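Search this site Search Go
Filed in April by Amos Hutchins, Hatumlow

Laundry robots get their lessons by hand

A small automation firm in Hatumlow has passed 866 recorded lessons in its attempt to teach a pair of robot arms to fold clothes – all of them given by people working the arms by remote control.

Egilsson, which has a workshop above the old bus depot, wants 1,000 before summer. The project goes by the name Trullik and started last autumn with tea towels. Shirts and trousers came later. Fitted sheets are not on the list yet and staff went quiet when asked.

The method is simple enough to watch, less simple to do. An operator sits at a bench with two lighter arms, one for each hand. Move the left one and the left robot follows. Squeeze the handle, the gripper closes. Every movement is saved along with the camera pictures, and the software is later trained on the lot.

"You feel clumsy for a week," said Halfdan Þrastardóttir, who runs the sessions. "Your fingers know how to fold a shirt but now you have got two pinchers and no sense of touch. You have to look at everything."

New operators spend their first mornings moving one cloth from left to right and back again. Then corners. Then a single fold, over and over, starting from a different mess each time. Eight people are trained so far, most of them part time, and the workshop is taking names for more. No experience with robots needed, a bit of patience is.

Bad attempts are kept too, with a note against them. Dropped corners, a sleeve caught underneath, a fold that comes out crooked. Þrastardóttir said the recordings where an operator makes a mistake and then puts it right are among the most useful they have, and she has started asking for more of them.

Of the lessons so far, 476 are of plain flat cloth. The rest are clothing, which takes longer and goes wrong more offten. Dark fabrics are a particular nuisance, as the creases are hard to pick out on the operator's screen. Lighting in the room was changed in the winter and that has helped a bit.

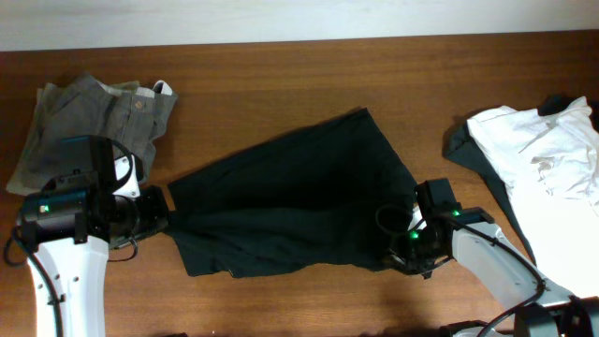 Both arms grip a dark piece of fabric during work on the Trullik project.

The firm would not put a date on the arms folding anything without a person at the controls in front of customers. A trial is planned with Drastuvden, the laundry on the ring road, which does linen for guest houses and two care homes. Talks are at an early stage and no money has changed hands, both sides said.

Staff at the laundry have been invited to come and have a go at the controls themselves. Þrastardóttir wants their way of folding in the recordings as well as her own teams. "They are much quicker than us, and neater," she said.

Sessions run until 4 pm. Anyone intrested in training as an operator can leave their name at the workshop door.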